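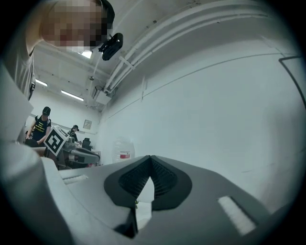

Let the repair shops keep their counters

March 13, 2019
By Rehema Makokha

Search this site Search Go

The last shoe repairer in Skeltlow closes at the end of the month. The lease is up and the new one costs more than the shop can earn. I have read a good deal in the past few weeks about how sad this is. I think sadness is the wrong response, and that the town could have kept the shop if it had wanted to.

I should say where I stand. My father, Erick Makokha, mended radios and later televisions from a unit behind the bus station, and I did his books from the age of fourteen. I know what a repair business takes in and what it pays out. It takes in very little per job. A heel is a few pounds. A zip is a few more. You need a great many heels to pay a commercial rent, and you need people walking past with worn heels to get them.

That second point is where the town went wrong. When the covered market was rebuilt, the plans had room for 3 small units by the north door, on the way to the station. They were meant for trades of this sort. They were let in the end to one tenant, a phone shop called Brandatum, which knocked them together and stayed for less than two years. The space is now used to store folding tables.

The council's answer is that repair trades can take a unit on the Mfinanga estate, where rents are low. They are low for a reason. The estate is a long walk from the nearest bus stop and there is no pavement for the last part of it. Hamisi Urio moved his sewing machine business out there and told me that his trade customers followed him but that the ordinary ones did not. A woman with one pair of trousers to take up will not make that journey. She will put the trousers in a bag in the wardrobe and buy another pair.

People tell me that nobody mends things any more, so there is no demand to protect. I don't believe it. The waiting time for a pair of soles at the shop that is closing is nine days. When Subira Kimaro ran a mending table in the library last October she had to turn people away by eleven in the morning. The demand is there. It comes in small amounts, from people who don't have much to spend, and it does not add up to a market rent.

I accept that the same could be said of many shops. The council cannot hold down the rent of every business that somebody likes. But a repair trade does something for the town that a gift shop does not. It keeps goods in use that would otherwise go to the tip, and we all pay for the tip. It also lets people on low wages own decent things. A good pair of boots is only a sensible purchase if somebody nearby can resole them. Take away the cobbler and the cheap boots become the sensible ones, and they last a winter.

There is a question of skill as well. It took my father years to get good, and he learned by standing next to a man who was better. You can't learn to stretch leather over a last from a leaflet. Once a town has no working repairer, a young person who might have taken up the trade has nobody to stand next to.

What I would like to see is modest. The market belongs to the council. Two units there should be let on a rent tied to takings, for repair trades only, with a fixed term long enough that a tenant can borrow against it. The rent lost would be in the region of what was spent on the banners for the Christmas lights. By the council's own figures the difference on one unit is £1230 a year. I have seen larger sums go on consultants' lunches, though I can't prove that.

Councillor Eulalia Ledesma has said that a scheme of this kind would be unfair to other traders. I asked four of the market stallholders and three were in favour. The fourth wanted to know if his knife grinding would count. I think it should.

It is too late for the shop on Zullia Street. The machines have been sold to a buyer on the coast and the owner is going to live near his daughter. If you have shoes in there, collect them before the 29th, and bring cash, as the card reader has already gone back.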